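民宿厨房和杂物间的小窍门，有多少真管用

我在海边替人打理两套短租房，六月一到，房客一拨接一拨，交接的时间只有中午那几个钟头。网上教房东“十分钟搞定厨房”的文章我看了不少，照着做过的也不少，大部分我现在不信了。下面写的是试过之后还留着用的，以及试过之后扔掉的。

先说白醋和小苏打。几乎每篇文章都叫你把两样一起倒进下水口，看它冒泡，仿佛泡沫就是清洁力。两样东西一碰就中和掉了，剩下的基本是一杯淡盐水。要除水垢，单用白醋，泡够时间；要擦灶台上的油印，单用小苏打加一点水调成糊。下水口堵了，先把滤网拆下来掏头发和饭粒，再用皮搋子，多半就通了。

柠檬擦砧板，我也留着几分怀疑。味道确实好闻，房客一进门会说“好清爽”，但切过生鸡肉的砧板靠半个柠檬是不行的。热水、洗洁精、刷子，竖起来晾干。塑料砧板刀痕深了就换，别心疼。我那套叫 Nokivholm 的房子，厨房里只放两块砧板，背面用油漆笔写“生”和“熟”。有没有人看，我不敢保证。

冰箱除味，有人推荐咖啡渣，有人推荐茶叶，有人推荐一碗木炭。咖啡渣我放过，没晒透，过了一个周末长了毛，味道比原先的剩鱼还难说清。现在我的做法很笨：每次退房把隔板抽出来洗，门封条用旧牙刷蘸洗洁精刷一遍，擦干，插着电关上门。小苏打敞口放一盒也行，指望它对付漏了的酱汁就算了。

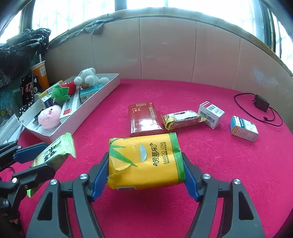
第 106 期 · 第 2 页

消耗品该备多少，是房东群里吵得最多的话题。有人主张按人头精确配给，一包纸、一块皂、两个垃圾袋，多一样都不给。我试过一阵，省下的钱还不够抵房客半夜发消息要东西的烦。后来改成在洗手台下面放一只带盖的箱子，备用的都在里面，盖子上写“随便用”。用量涨了一点，没有涨到传说中那么吓人。

至于成批囤货能省多少，要看你有没有地方放。海边潮，纸制品堆在靠外墙的柜子里，过一个雨季就发软，有股霉味。我吃过这个亏。现在只在干燥的走廊柜里放一个月的量，离地一掌高，下面垫木条。

除湿这件事，挂式除湿袋我不太看得上。衣柜那么小的地方还行，拿来对付整间卧室，跟拿茶匙舀海水差不多。真要管用还是机器。我在 Egilsson 店里买过一台二手的，花了 1,520，声音像冰箱，但床垫摸上去终于不黏手了。排水管直接接到淋浴间的地漏，省得天天去倒水箱；接之前检查一下管子是不是一路往下走，中间拱起来一段，水就会倒回去。

不锈钢水槽的水印，橄榄油抛光这一招请慎用。刚擦完是很亮，拍照好看，隔天全是指纹和灰。我用的办法是洗完之后拿干的超细纤维布顺着纹路擦一遍，没有别的。白醋可以对付顽固的白点，喷上去，等一会儿，冲干净，还是要擦干。

玻璃移门的轨道里总有沙。很多文章让你先喷清洁剂，这个顺序我不同意，沙子一湿就成了泥，越刷越往角落里挤。先用窄嘴吸尘，再用干的旧油漆刷把角上的扫出来，再吸，最后才用湿布。滑轮涩的话喷一点干性硅油，别用食用油，别用那种黏糊糊的黄油。

邻居 Sigrún Juhl 跟我意见相反的地方很多，她坚持所有毛巾要加白醋洗，说会变软。我拿两条同一批的毛巾各洗各的，洗了一个夏天，摸不出差别。少放洗衣液、不要塞满滚筒，这两样倒是看得出效果。柔顺剂我干脆不用了，毛巾越洗越不吸水。

墙上的挂钩也提一句。无痕胶钩包装上写的承重，我一律当一半看，浴室里再打个对折。Irnico 那种吸盘架，贴在光面瓷砖上撑过了一季，换到有纹理的砖上，当天夜里就掉了，砸裂一只漱口杯。要挂浴袍就老实打孔，孔里打防霉胶再上膨胀管。

床底下收纳盒的事，我没什么高招。带轮子的会在地板上留印，不带轮子的没人愿意拖出来打扫。我用的是扁的布箱，里面放备用毯子，箱口缝一条带子当把手。花费约 300，洗过几次，拉链坏了一个。

最后是钥匙盒。密码锁在盐雾里容易卡，有人教你往里滴机油，滴了会粘灰，更卡。换成石墨粉，开合几下，让它走匀。Bikorlow 那套房的门口，我另外用一截旧自行车内胎剪了个帽子，扣在锁上面挡雨。难看是难看了点，到现在还没换过锁。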